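Projektbericht: Wie lange bleibt Brot frisch? Lagerung im Vergleich
Seminar Lebensmittelkunde, Sommersemester
Vorgelegt von Emília Kopecký
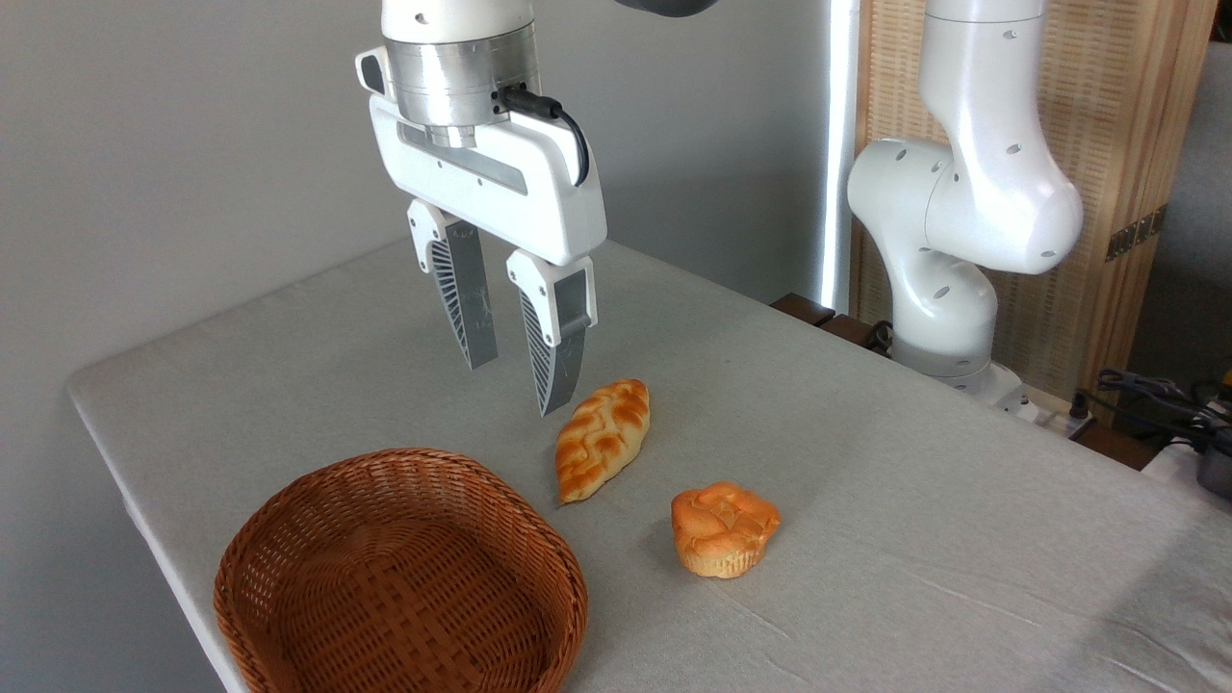 1. Ausgangsfrage
Brot gehört zu den Lebensmitteln, die in Haushalten besonders oft weggeworfen werden. Im Projekt sollte geprüft werden, welchen Einfluss die Aufbewahrung auf Geschmack und Krume hat. Verglichen wurden Papiertüte, Leinenbeutel und Tontopf, jeweils bei Raumtemperatur.

2. Durchführung
Das Brot kam von der Bäckerei Becerra: ein Roggenmischbrot und ein reines Weizenbrot, beide ungeschnitten. Der Versuch lief im Mai über 5 Tage. Jeden Morgen wurde von jedem Brot eine Scheibe abgeschnitten, gewogen und verkostet. An der Verkostung nahmen 15 Studierende teil. Sie bewerteten Kruste, Krume und Geruch auf einem Bogen, den wir aus dem Vorgängerprojekt Odeso übernommen und leicht gekürzt haben. Die Schnittfläche lag immer nach unten.

3. Ergebnisse
Das Weizenbrot in der Papiertüte wurde schon nach 2 Tagen überwiegend als trocken bewertet. Im Tontopf hielt sich die Krume am längsten weich, dafür verlor die Kruste schnell an Biss. Der Leinenbeutel lag dazwischen. Beim Roggenmischbrot waren die Unterschiede deutlich kleiner. Schimmel trat in keiner Probe auf.

4. Fehlerquellen
Die Raumtemperatur schwankte, am dritten Tag stand nachmittags ein Fenster offen. Außerdem wussten die Testpersonen, aus welchem Behälter die Scheibe kam. Eine Blindverkostung wäre für eine Wiederholung sinnvoll. Die Waage zeigt nur ganze Gramm an, der Gewichtsverlust ließ sich deshalb nur grob vergleichen.

Abgabe: Dienstag, 1. Juli 2025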